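How to Compare Two Grippers on a Tabletop Kitchen Setup

Use one arm, one table and one set of objects, and change only the gripper. We use this routine to compare the Gavex two-finger gripper with the Dirnis. A full pass takes 55 minutes for each gripper.

Step 1. Set the arm speed limit and leave it alone. Save the settings in the Karpenko controller under a new name before you mount anything.
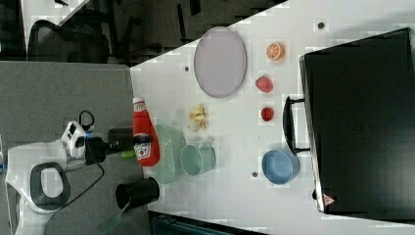
Object choice matters more than the number of trials. Pick shapes that load the fingers differently, and include at least one that the fingers have to close around. The ketchup bottle covers that case, and an oval plate lying flat is a good test of how low the fingertips can get. Run each object 12 times.

Step 2. Check the cables. Move the wrist through its full range by hand and watch for anything that pulls tight or snags.
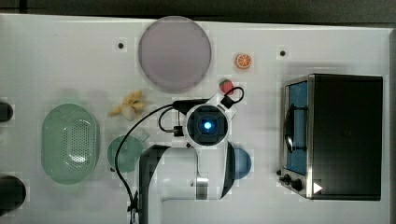 Wrist over the table, with cable loops on both sides.

Step 3. Set the grip force. Start at 42 percent and go up only if the object slips. Write down the value for each object. Soft fingertips usually need less.

Step 4. Run the picks in the same order for both grippers. Put each object back on its mark before the next try. Log a drop as a fail even if the object lands where you wanted it.
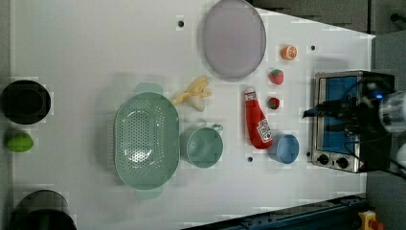 One reader, Sastance, wrote in to say that force settings don't carry over between brands, and that matching the fingertip pads first gave much closer results. We agree. If your pads are different, note it at the top of the log.

Step 5. Check timing. Set the close delay to 600 ms for both grippers, then shorten it in small steps until picks begin to fail. Go back one step and keep that value.
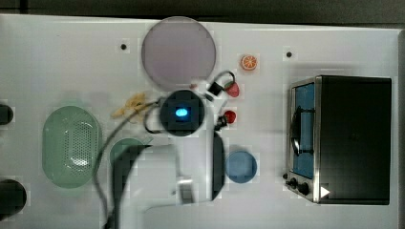

Repeat the timing check with the heaviest object you have, and use the longer of the two delays for the rest of the runs. Then swap grippers, load the saved settings and start again from Step 2.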